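Equipment > Hygiene and Sanitation > Portable Sinks > Cilonden 702

Products Parts Service Documents Contact

Cilonden 702 Portable Handwashing Sink

The Cilonden 702 is a self-contained handwashing sink for buildings and outdoor sites where a plumbed sink is not available. It is supplied by Ruvside to schools, clinics, community kitchens and event grounds. The unit carries its own fresh water, collects its own waste water and is operated by a foot pump. No electrical connection is required for the standard model.

More than 1000 units have been placed in service under lease or sale. The present version replaces the earlier cabinet model, for which parts remain available through the Plusau service center.

General description

The sink consists of a closed cabinet on four casters, a molded basin, a fixed spout and two removable tanks. The fresh water tank holds 9 gallons. The waste tank is larger, so that it cannot be overfilled by a single full load of fresh water, provided that it was empty when the fresh tank was filled. Both tanks are reached through the front door of the cabinet and slide out on a shallow tray.

Water is raised by a bellows pump under the foot pedal. Each press of the pedal delivers a short flow, and the flow stops when the foot is lifted. The user does not touch the spout or any handle during washing. The pedal may be fitted on the left or the right side of the cabinet; please state the side when ordering. The standard arrangement is on the right.

The basin and the top panel are formed in one piece, without a joint at the edge where water could collect. The drain is covered by a removable strainer. A backsplash is fitted at the rear and may be taken off for transport by loosening two thumb screws.

Heated model

The Cilonden 702H is identical in size and adds a small electric heater between the pump and the spout. It requires a grounded outlet protected by a ground fault circuit interrupter. The heater shuts off when the fresh tank is empty and must be reset by hand after the tank is filled. The heated model is not approved for outdoor use in wet weather, and requests to waive this condition cannot be considered.

The heater takes several minutes to reach its working temperature. Sites that open to the public at a fixed hour should arrange for the unit to be switched on before opening.

Choosing a location

The sink should stand on a firm, level floor with the two front casters locked. On grass or gravel, a rigid board should be placed under all four casters. Leave enough room for the front door of the cabinet to open fully; the tanks cannot be removed with the door partly closed. In food service areas the sink should be placed where staff pass it on the way into the preparation space, and it should not be used for rinsing food or utensils.

The unit should not be placed on a ramp or on a stage with an unprotected edge. When it is used in a corridor, the person responsible for the building should confirm that the required exit width is kept. Ruvside does not issue statements on exit width for individual buildings.

For school use, a low version of the cabinet is available under the suffix L. It has the same tanks and pump. The low version is intended for younger children and is uncomfortable for adults over long periods, so sites serving both groups generally order one of each. A step attached to the standard cabinet was offered at one time and has been withdrawn.

Filling and first use

1. Remove both tanks and rinse them with clean drinking water.
2. Fill the fresh tank to the line molded into its side. Do not fill above the line.
3. Return the tanks to the tray, with the blue cap to the left and the gray cap to the right.
4. Push the supply hose onto the fresh tank until it clicks. Check that the drain hose rests inside the neck of the waste tank.
5. Press the pedal until water appears at the spout. A dry pump may need a number of presses.
6. Allow the first tankful to run through to the waste tank, then empty and refill.

Only drinking water should be used in the fresh tank. Liquid soap, hand sanitizer and scented additives must not be poured into it under any circumstances. Damage to the pump from additives is the most frequent reason for a declined warranty claim.

Daily care

The waste tank should be emptied at the end of each day of use, and earlier if the float marker on its cap has risen. Waste water is to be poured into a sanitary drain. It should not be emptied onto the ground or into a storm drain, and local rules on this point take priority over anything stated on this page.

The basin may be cleaned with a mild household cleaner and a soft cloth. Scouring powders dull the surface. Lift the strainer and remove any material that has collected under it - this takes a moment and prevents the greater part of slow-drain complaints received by the service center.

Fresh water left standing overnight should be discarded. When the sink is to be stored, empty both tanks, press the pedal until no more water comes out, and leave the caps off in a dry place. The pump is not protected against freezing when it contains water.

Periodic maintenance

The pump bellows should be inspected after every 500 hours of attended use, or at the start of each school term if hours are not recorded. Small cracks at the folds are a sign that the bellows should be replaced soon. The replacement kit contains the bellows, two check valves and a length of supply hose, and can be fitted with an ordinary screwdriver. The work is described in the service manual, prepared by Azlan Wibisono and Armelle Chauvin, a copy of which is packed inside the cabinet door.

Casters should be wiped clean of hair and thread. A drop of light oil on each axle is sufficient. The lock levers should not be oiled.

If the pedal moves freely but no water arrives, check in this order: the level in the fresh tank, the hose connection, and the screen at the end of the intake tube. If the pedal is stiff, stop using the unit and contact the service center. Forcing a stiff pedal may bend the linkage, which is not sold as a separate part.

Accessories

The following items are ordered separately. They fit the standard, heated and low cabinets unless otherwise noted.

Soap dispenser, wall type. Mounts on the backsplash with the two brackets supplied. Accepts most unscented liquid soaps of ordinary thickness. Foam soap requires a different insert.

Paper towel holder. For folded paper towels. A cover is included for outdoor use. It cannot be fitted together with the side shelf on the same side of the cabinet.

Side shelf. Folds down when not needed. The shelf is intended for light supplies and should not be used as a seat or a step.

Transport cover. Protects the cabinet and basin in a vehicle. Tanks must be empty.

Cloth hand towels. Small towels for sites with their own laundry service, where each towel is used once and then washed. Cloth towels should not be shared between users or left hanging at the sink. Fold and store them away from the basin, on a clean, dry surface.
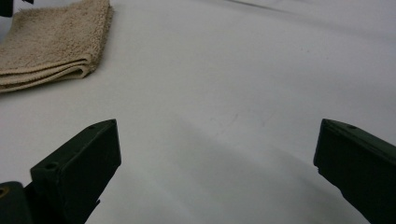 Ordering and lease terms

The Cilonden 702 may be purchased or leased. Leases run for one school year or one event season and include delivery, one maintenance visit and collection. Orders should state the model suffix, the side of the pedal, the delivery address and the name of a person who will be present to receive the unit. Deliveries are made to ground floor entrances only.

Schools and public clinics in the Lumbantobing district may order through the district supply agreement. Requests under the agreement are reviewed by Faizal Wattimena, and orders placed directly with Ruvside cannot be moved to the agreement afterward. Requests for the coming school year should be received before the end of June.

Other customers should write to Rizal Tuhumury in the sales office. A written quotation will be issued and remains open for one month. Prices are not given by telephone.

Warranty

The cabinet, basin and tanks are covered for two years from delivery, and the pump and heater for one year. The warranty covers faults in material and assembly. It does not cover freezing, additives in the fresh tank, damage in transport arranged by the customer, or ordinary wear of the bellows and casters.

Claims should be sent to the Plusau service center with the serial number, which is found on a plate inside the cabinet door, and a short account of the fault. Units should not be shipped back until a return number has been issued. Questions about a declined claim may be addressed in writing to Zulkifli Latuheru, service manager.

Documents for this product

The service manual, the parts list and a one-page filling guide are available on request. The filling guide may be copied and posted beside the sink without further permission. Translations of the guide are supplied where they exist - please ask before preparing your own, as the caution notices must keep their approved wording.

Page revised Monday, April 24, 2023.

Related items

Cilonden 702L Low Cabinet Sink
Cilonden 702H Heated Sink
Bellows Replacement Kit
Replacement Waste Tank with Float Cap
Two-Basin Sink for Event Grounds
Parts for Earlier Cabinet Models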